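J'ai longtemps méprisé les fleurs artificielles. C'était le bouquet de la salle d'attente du dentiste, gris de poussière, planté dans du sable collé. Et puis en juin j'ai laissé mourir mon troisième ficus, et il a bien fallu revoir ma doctrine.

J'ai donc commandé chez Clistico, après 327 avis lus en deux soirées (j'ai des loisirs). Les gens y écrivent des choses bouleversantes, du genre « ma belle-mère les a arrosées ». Cinq roses dans les pêche, orangé et jaune pâle, quelques petits boutons crème, de la fougère pour faire sérieux. Le vase, je l'avais déjà : petit, vert pâle, acheté chez Nandby un jour de faiblesse.

Trop petit, d'ailleurs. Un bouquet artificiel arrive avec des tiges armées qui ne plient que si on les insulte, et une fougère qui part dans tous les sens. On la rabat à gauche, elle ressort à droite.

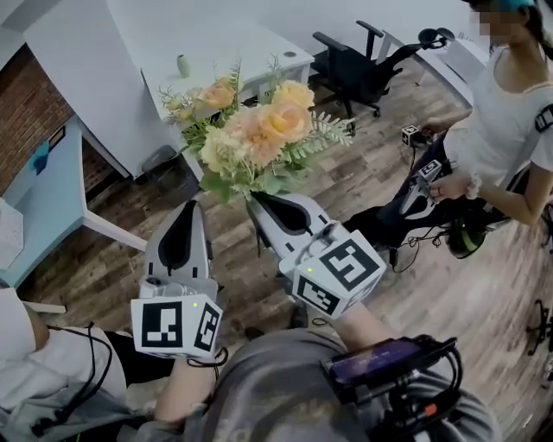 Szu-yu Wei trouve que je m'y prends à l'envers, qu'il faut d'abord ouvrir les feuilles une par une, ensuite seulement s'occuper des roses, et que la plus grosse ne va jamais tout en haut, sauf si l'on tient à évoquer un enterrement de notable.

Soit. J'ai recommencé en descendant la grosse jaune pêche et en laissant la saumon au milieu. C'est mieux, je l'admets de mauvaise grâce.

Reste la question du bureau. Sur un grand plateau blanc, un bouquet couleur abricot fait un peu hall d'hôtel, et je n'ai pas encore décidé si cela me déplaît. Prochaine étape : un vase plus lourd, repéré chez Reinholz, que je trouve hors de prix et que je vais donc acheter.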